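Good Practice for Robot Handling of Loose Produce at a Weighing Point
Gerkham robotics project group
September 24, 2024
3 min read

2. Working rules

The Koltum procedure was drafted in June and covers one arm with a parallel gripper, one scale and one tray. It has 8 rules, of which four concern contact with produce.

Rule 2.1. The scale is zeroed with the gripper clear of the platform.
Rule 2.2. One item is handled at a time.
Rule 2.3. The fingers are opened wider than the item before the final approach.
Rule 2.4. No reading is recorded while the gripper touches the item or the platform.

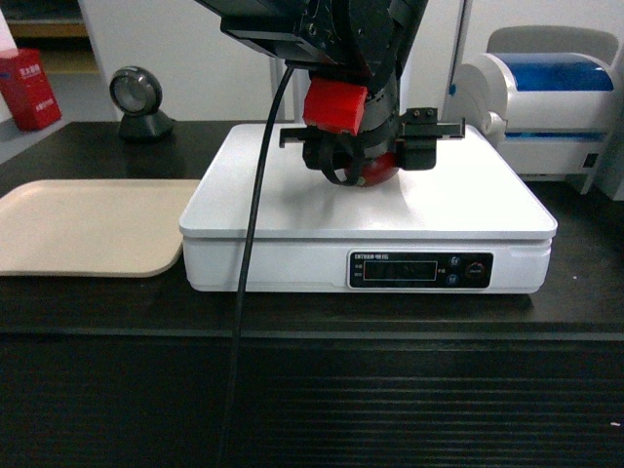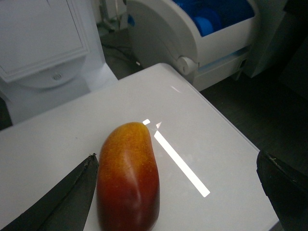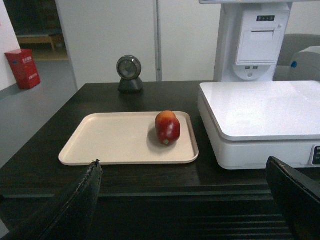

Figure 3. Weighing point: item held over the scale (first); open fingers on either side of an item (second); item on the tray, scale to the right (third).

Rule 2.4 was the hardest to apply. A cable resting on the platform has the same effect as a finger, so cable routing was added to the checks made at the start of each session.

Finger tips are inspected for wear and debris before each session and the result is entered in the log. The draft set no limit for tip wear. A limit is proposed in section 4.

The log for the full trial holds 164 entries. Entries without a zero check were excluded from the results in section 3.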